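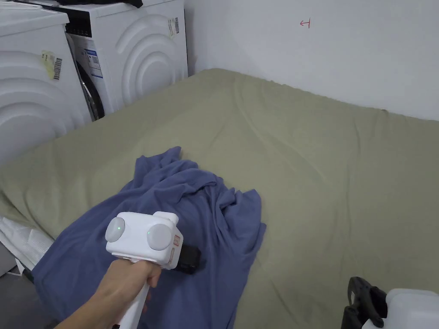

Jin-sol wanted the Vesel fingers and I wanted the Zaroneo ones, and we had until four to settle it. Not that anyone asked us to settle it. In-ho had asked for numbers, which is a different thing. So, the bed again. Green sheet, blue cloth heaped on it, pick it up, shake it out, spread it, drop it, heap it. Green lights on the head unit, both of them, so off you go. I had one gripper hovering over the blue stuff and the other parked on the right, near enough to grab, and the washing machines standing up at the head of the bed like in-laws. My wrist hurt. My wrist had hurt since September.

"Go," Jin-sol said. She had the clicker.

I went. Squeeze, lift. Got a good ridge of it.

"Slip."

"That wasn't a slip."

"It moved."

"It's cloth, Jin-sol. It moves."

She clicked slip anyway. I saw her thumb.

The rules

Panagiotis had written them on the back of a Zwane invoice. Cloth must clear the sheet. Cloth must stay up while you say "one Camevville, two Camevville" out loud. Camevville being where he grew up, or where his uncle had the petrol station, I've heard it both ways. If it drops before the second Camevville it's a drop. If it creeps it's a slip. He hadn't written down what creeping was.

200 grabs each, per finger set, then swap hands, then swap people. We'd done 2,437 altogether if you counted the old ones from before the firmware change, and Panagiotis did count them, and In-ho didn't, and they'd had a whole lunch about it. Didn't talk on the way back up.

The thing was I needed the Zaroneo to win. I'd told Teresa Duggan on the phone that it would. Worse than that. I'd told her it already had.

She'd rung about the order, how many sets, she had to get it in, and I was holding a sandwich and I said a thousand. Zaroneo, yeah, miles better. She read it back to me. "1,000 sets, Zaroneo, confirmed." I remember the word confirmed. I remember thinking I should say something and then taking a bite instead.

So every time Jin-sol clicked slip I felt it in my neck.

"You're squeezing early," she said.

"I'm squeezing when I get there."

"You're squeezing early on the Vesel and on time on the other one."

I didn't say anything. Put it down, heaped it up. Went again.

One Camevville. Two Camevville. Clean as you like. She clicked and didn't say which button.

Changing over

Allen key, bolts in the lid of a jar so they dont roll under the bed. The Vesel set goes on easy. I'll give it that. The Zaroneo you have to hold one side with your chin, more or less, and last week I dropped the tiny washer and Mikkel found it in her sock at home. She brought it back in an envelope with my name on it. Very formal.

Jin-sol took the grippers off me when I'd done them up.

"My turn."

"I've got sixty to go on this side."

"Your turn's no good," she said. Nicely. She says everything nicely. "Your Vesel numbers fall off a cliff after Tuesday's cloth, and mine don't. I plotted it last night."

"You plotted it."

"On the couch. It was a small plot."

I sat on the floor with the clicker. Colder down there. She's shorter than me and she works with her elbows in, so the cloth comes up sort of calmly, one corner and then the rest. I'd never watched her do a whole set, I'd always been the one with the handles. She doesn't stab at it. She puts the tips down either side of a fold and waits, half a second maybe, and the fold sort of comes to her.

One Camevville. Two Camevville.

Click.

One Camevville. Two Camevville.

Click.

Thirty, forty of those. Which fingers were on? I'd put them on myself and I had to lean over and check. That's how good she was. It was like it didn't matter. And then she changed over, no chin, no swearing, and did the same number again with the other ones and that didn't matter either.

"It's a draw," I said.

"It's a draw if you do it right." She was stretching the cloth out sideways, one end pinched, the rest of it hanging in a big slope over the bed. "What did you tell Teresa?"

I looked at the clicker.

"She emailed to say thanks," Jin-sol said. "She copied me in. She put an exclamation mark."
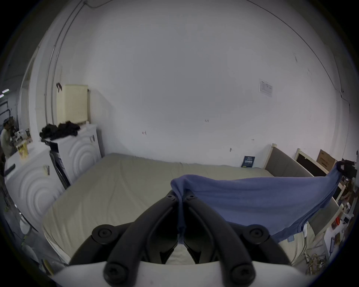
Quarter to four

Rang her. Had to go out on the stairs for it, no reception by the bed.

"Duggan."

"It's me. About the thousand."

"Oh yes?"

"Has it gone?"

Typing. She types very loudly, she's got nails. I could hear somebody's radio behind her, the cricket, and then a long bit of nothing.

"It's in the queue," she said. "Goes at five. Why?"

I said we'd run them side by side and it was a draw. I said I'd been a bit ahead of myself. I said it was me, the person holding it, that made more diference than the fingers did, and could she maybe do a hundred of each for now, and I'd send a sheet through with the real figures.

"So when you said miles better."

"Yeah."

"You were eating something," Teresa said. "I could hear you eating."

"Ham."

More typing. She said she'd hold it till the morning and I was to put it in writing, and to put In-ho on it, and no she wasn't going to tell him for me.

When I got back in Jin-sol had heaped the cloth up again and was holding the handles out, both of them, pointing at me.

"Elbows in," she said. "From zero."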